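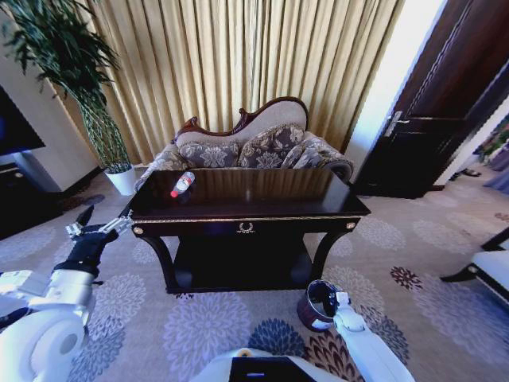
Section 11. Care of the Codley console table

Clear the top before cleaning. Bottles, including capped ones laid on their side like the water bottle near the back edge, must be removed first. The lacquer is dark and reflective and shows smears.

1. Dust the top with a dry, soft cloth.
2. Wipe the gold trim along its length.
3. Brush around the laurel-wreath ornament.
4. Dust the lower shelf.

Caution: Do not use polish on the brass studs.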